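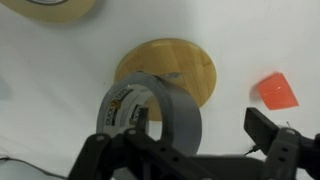
Wrist camera view from the tape hanging work, with a thin black post or fingertip inside the core of the duct tape.

Istine 2: ring grasps, peg targets and a slower last inch

The new version of Istine is on the Bouvier package server as of this November. Most of the work went into one kind of job: pick up something with a hole in it and put the hole over a peg. Tape rolls are what we test with, but the same code handles any ring that the gripper can hold by its wall. If you only use Istine for flat picks, you can upgrade and change nothing. The old calls still work and give the same poses as before.

What was wrong with the old way

Istine used to treat a tape roll as a short cylinder. It fitted the outside, reported a center and an axis, and handed that to the Nallero planner. For picking a roll off a table and dropping it in a bin, that was fine. For hanging it was a poor fit, and there were two separate problems.

The first was the hole. The cylinder model had no inside, so the planner saw the hollow core as solid and threw out every grasp that put a finger through it. People worked around it by turning off collision checks between the gripper and the target. That let the finger in, and it also let the finger go straight into the tape wall if the pose was off.

The second was the axis. A roll standing on its edge shows the wrist camera a face that looks like an oval. An oval can be read as a circle tilted one way or tilted the other, and the old fit picked whichever scored a little better in that one image. On a noisy image it would pick one answer, then the other. The arm would start toward the roll, get a new estimate, and swing its wrist around to match. Anyone who has watched it happen will know the motion.

The ring model

Istine now has a proper ring type. A ring has an outer radius, an inner radius, a width, a center and an axis. The fit looks for both edges, the outside of the roll and the rim of the core, and scores them together. With both edges in view the tilt question mostly goes away. The near rim hides part of the far one, and the side of the core you can see into tells you which way the roll is facing.

The printing inside some cores gave us trouble for a while. High contrast letters on the inner wall look a lot like an edge to the detector, and the fit would shrink the hole to pass through the middle of the lettering. The fix was to mask the band between the near rim and the far rim after the first pass, then fit again with that band left out. It costs a little time per image. You can turn it off with the setting inner_wall_mask if all your rings are plain inside.

Loose tape ends are handled by throwing away edge points that sit well outside the first fit. A peeled flap at the top of a roll used to pull the whole circle upward. It now gets dropped before the second pass. A long tail that hangs down over the face is still a problem, and we do not have a good answer for it yet. Press it flat before you start.

Pose updates come out at 20 per second with the mask on, on the standard Bouvier controller box. The filter between frames will no longer let the axis flip on a single image. It has to see the other answer several images in a row, and if that happens during a move it pauses the move and reports axis_uncertain. Your code should catch that. The simplest thing to do is back off along the approach direction, move the wrist a bit to the side and look again.

Grasps through the hole

Nallero has a matching update, and you need both. It takes the ring as a hollow shape and offers a new grasp family called wall grasps, with one finger inside the core and the other outside. Each grasp comes with an angle around the ring, measured from the top as the ring currently sits.

That angle matters more than it did. Where the gripper holds the ring decides what part of the hole is left free for the peg. It also decides which way the gripper body sticks out when you reach the stand. A grasp that is easy on the table can leave the gripper between the ring and the peg. The planner now checks the end of the job before it commits to the start. You give it the pick and the list of pegs, and it keeps only those grasps that still have a clear way onto at least one peg.

On a crowded table it may come back with nothing. The message used to be a bare "no plan." It now says which half failed, pick or place, and names the object that blocked the most attempts. We found this alone saved a lot of guessing. In our own runs the blocker was very often the cable model for the gripper, which someone had drawn fatter than it needed to be. Check yours.

Peg targets

A stand with several pegs is described in a small text file: one line per peg, with the base of the peg, the tip and the thickness. Pegs may angle up or out to the side. Istine finds the post and the base in the fixed camera and works out how the stand is turned from where the pegs leave the post. If the stand has been bumped since the file was written, that is all right. If a peg has been bent or replaced, edit the file.

Pegs that point nearly straight at the camera are hard to see, and Istine will say so by giving them a low score. Nallero skips any peg under the cutoff unless you tell it otherwise. We suggest leaving the cutoff alone at first and moving the camera.

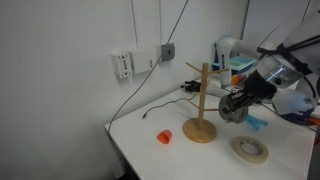 Can I use the new version with only the fixed camera?
The fixed camera is enough for finding the stand and for rough picks, but wall grasps need the wrist camera to place the inside finger, so those are turned off when it is missing.

The last part of the move

Hanging the ring is split into a free move and a guided move. The free move ends with the hole lined up with the tip of the peg and a small gap left. From there the guided move follows the direction of the peg, not the table or the wall. That sounds obvious, but the old example script used a straight horizontal push, and a lot of people copied it. On an angled peg the horizontal push runs the ring wall into the side of the wood. Please stop using the old script. It has been removed from the package, and the new one has a different name, so that calls to the old one fail with a clear error.

During the guided move the controller watches side force at the wrist. If the force goes over the limit it stops, backs up a short way, shifts the ring toward the side with less force and tries again. The number of tries is a setting. After the last one it backs out to the start of the guided move and holds there with the ring in hand. It does not let go. Letting go is always a separate command, and your program has to send it.

Speed in this part is low on purpose and is capped in the controller. We have had requests to lift the cap. It will stay for this version. If your cycle time is tight, shorten the free move first. There is usually more to gain there, mainly by giving the planner a better starting posture.

Logs and replay

The Kotorgate viewer can open the new log files. It draws the ring fit over the wrist image and shows the fixed camera next to it on the same time bar, so you can step through a missed hang and see whether the pose, the plan or the contact was at fault. The two cameras are matched by the controller clock. Logs from older versions open as well, without the overlay.

One known bug: if you scrub backward past the moment of the grasp, the overlay keeps drawing the ring in the hand. It goes away when you press play. This is ticket 123, and the fix is written but did not make the cut.

Before you upgrade

Install Istine and Nallero together and restart the controller box once both are in. Run the hand-eye check again, even if it passed last time, as the wrist camera settings file has a new layout and old values are carried over only in part. Read through the carried-over values before you run the arm at normal speed. Sites with their own object files should add an inner radius to anything with a hole. If the inner radius is missing, Istine treats the object as solid, the same as before, and you will get no wall grasps and no warning.

Send problem logs through the usual Bouvier support page, with the wrist video included. Without it there is very little we can check on a bad ring fit.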